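So I finally saw a play at the Galton, the little theater I've been walking past for 8 years without once going in. My friend Hằng Lã had a spare ticket to *Arkico* (a new one-act musical, six actors, one piano) and texted me at four in the afternoon. I said yes before I'd even looked up what it was!

The place has 32 seats. I'm used to the big touring shows downtown, where you're up in the balcony with 700 other people trying to work out which tiny figure is singing. At the Galton I was close enough to hear the lead take a breath before her first song, and I'll admit I got goosebumps right then – before she'd sung a note.

The story is two sisters running a failing radio station in a town called Skoltura. The first half drags a bit. There's a long number about a broken antenna that I could've lived without, and the weatherman's accent came and went. But the older sister's big song near the end (the one she sings into a dead microphone) had me digging through my bag for tissues.

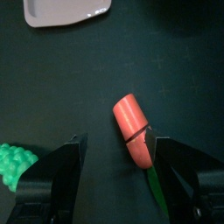
Hằng liked the antenna song best, so we argued about it all the way to the bus and then missed the 410, still arguing. She's already talking about going back before it closes in February, and I'd go again just for that last twenty minutes. Tickets are at the door, cash only, and the seats on the left have more legroom.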